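Wandley Barrow, which most people in Tromham just call the Mound, is a Bronze Age burial site on the low ridge north of the village. I've been reading up on it for years, so I'm writing this entry the way I'd tell it to a friend (the other editors can tidy me up later!).

The barrow is round, 54 feet across at the base, and a good deal lower than it used to be. Farmers plowed over the south side for generations, and you can still feel the dip under your boots when you walk it. A shallow ditch runs around the outside, though on the east it's been filled in by the old cart track.

The first person to dig there and write any of it down was Lionel Holroyd, a schoolteacher who spent two wet summers on the ridge with a borrowed tent. He cut a trench straight in from the west – not how anyone would do it now – and came down on a stone-lined grave with a single adult lying on the left side, knees drawn up. Next to the head was a clay beaker with a zigzag pattern. I love that beaker. It's squat and a bit lopsided, and the potter's thumbprint is still there near the rim.
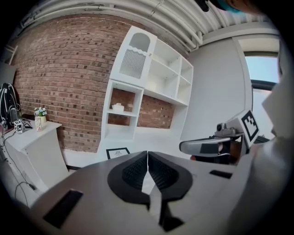

Holroyd also found 44 jet beads scattered near the neck, and he restrung them in an order he more or less made up. The Buchanan Museum took the necklace apart again when it inherited his collection, and the beads now lie loose in a tray beside the beaker. His notebooks are there too, if you write ahead and ask.

A later dig, led from the museum, opened the north side and turned up a second burial, this time a cremation in an upturned urn. It's thought to be at least 1,000 years younger than the first grave, so people clearly kept coming back to the ridge long after anyone could have remembered who was under it.

The name is still argued over. Holroyd thought Wandley came from an old word for a boundary, and older maps call the same field Ina's Piece – who Ina was, I haven't been able to find out. The path up starts behind the church and gets very muddy in March.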